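Why Are So Many Tables Round? 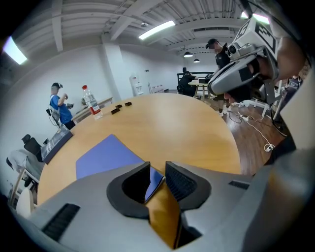

Tables have been starting arguments for a very long time. Who sits at the top? Who gets stuck at the far end, next to the uncle with opinions about gravel? A round table, like the large wooden one with the honey-coloured top, has no top end and no far end, so the bossiest person in the room has to find some other way of showing off. They usually manage.

King Arthur gets the credit for the idea. In the stories, his knights kept squabbling over who was most important, so he sat them in a circle. The knights went on squabbling about other things, such as dragons.

Does a circle really make everyone equal?

Nearly. Every seat is the same distance from the middle, and you can see every face without leaning into somebody's soup. But people are sneaky. If the king sits down first, the chairs next to him suddenly become the best chairs. Congratulations, you have invented the top end again.

So why aren't all tables round?

Try pushing one into a corner. You will be left with an odd gap behind it, which will fill up with crumbs and lost pencils. Square tables fit against walls and against each other. Put 2 square ones together and you have a long table. Put 2 round ones together and you have a figure of eight.

Try it yourself

Cut a circle and a rectangle out of card and place buttons round the edges as guests. Which guest is furthest from the biscuits? Move the biscuits and check again. Then eat the biscuits, starting with the ones nearest you.

Words by Ikhsan Lumbantobing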